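Open afternoon at the Binell lab, Nerness

The Binell lab opened its doors for one afternoon in August, and I took the 3 p.m. tour. There were 28 of us in the group. Sign-in is at the side entrance on Poon Street, and the parking lot fills early, so take the bus if you can. Route 19 stops across the road.

We started upstairs with a short talk on Claltirden, the lab's two-arm project. The speaker said the team had logged 941 practice runs since spring, most of them on small household jobs like sorting, folding and packing. Slides took ten minutes, then we went down to the work room.

The room is smaller than I expected — a few tables, big windows, trees outside. We stood along the wall and were asked to keep bags off the floor. The task for our group was letter blocks on a wooden tray. Staff took questions while the arms were working, mostly on speed and cost. They were open about the speed, which is slow, and gave no figure for the cost.
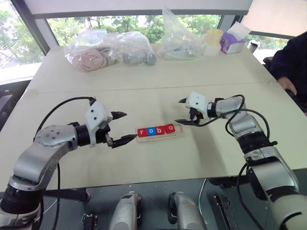 The two arms at the letter tray, with the blocks spelling "robo."

The tour ended with coffee in the lobby. Allow an hour and a half for the whole visit. Sign-up for the next one is at the front desk.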